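Tumness Assistive Dining Project
Progress Report to the Govindasamy Fund
Equipment Planning and Budget Section

Print this page | E-mail this page

Last updated: May 21, 2022

1. Purpose of this report

This report covers the equipment portion of the grant and sets out the purchases proposed for the next period. It is submitted under the reporting terms of the award and should be read together with the staffing and facilities sections, which are filed separately. Approval is requested for the items in Section 4.

2. Status of equipment purchases

The equipment line for the current period was approved at $3,696. Spending to the end of April came to $1,667. The balance is held for replacement parts and for the cable work discussed below. No funds have been moved into this line from any other part of the budget.

The first order with Plerkix, our supplier for gripper hardware, was received complete and has been entered in the Tumness inventory. A second order is on hold until the Fund has responded to this report. Plerkix has confirmed that its quoted prices will be honored through the end of the grant period, and the written quotation is attached to the budget workbook.

Tableware, bins and other small goods were bought locally in Trollavwood. They are charged to consumables under the rule agreed at the start of the award, which treats any single item under $119 as a consumable. The one exception is the worktable, which was already owned by Tumness and is not charged to the grant.

3. Work at hand

The present work is the sorting of tableware with two hand-held grippers, one in each of the operator's hands. The utensils in use are a fork, a knife, chopsticks and a wooden spoon. They were selected because they differ in thickness, weight and surface, and the project's planned dining tasks require all of them to be handled with the same tool. The requirements for bins, grippers and cabling in the next section are drawn from this work.
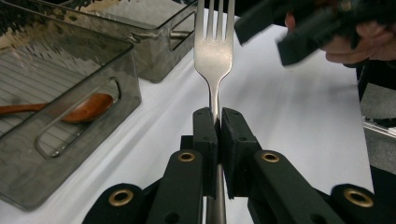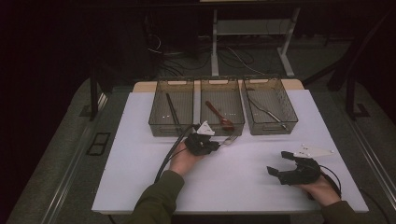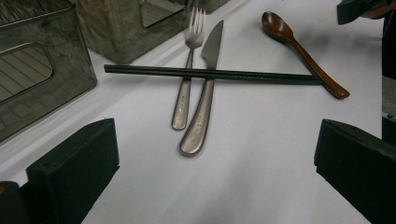 Tableware sorting at the white worktable, with hand-held grippers and translucent bins.

The bins have been satisfactory. Operators report that the handle openings and see-through walls make it easier to check placement during a session. We do not plan to change the type.

Cabling has been less satisfactory. The cables from the grippers run over the sides of the table to the floor, and slack collects beneath the equipment. Setup takes longer than was allowed for in the work plan, and the lines have to be checked before each session. The facilities office has asked that floor cabling be secured before a second station is opened. We agree with this request and have included the cost in the proposal.

Finger pads are the part most subject to wear. Thin metal handles are held between narrow faces, and operators have noted that grip becomes less certain as the pads age. The original budget made no provision for pads. This was an omission on our part.

4. Proposed purchases

The following items are proposed for the next period, in order of priority:

Replacement finger pads, 5 sets, from Plerkix
Cable covers and table-edge clips for the existing station
One spare gripper, to be kept in storage and issued only on failure
A second worktable of the same height as the present one
Additional utensils in other sizes and finishes

The first two items can be met from the balance of the current line. The spare gripper and the second worktable require new funds, and a request for each is entered in the budget workbook. If only one can be supported, we ask that the spare gripper be given preference. Both grippers are needed for every session, and a failure of either would stop work until a replacement arrived.

5. Risks and schedule

The main risk to the schedule is supplier lead time. Orders for pads will be placed as soon as approval is received. The second station will not be opened until the cable work has been inspected and the facilities office has signed the completion form.

Tumness will report on delivery and final cost in the next equipment section.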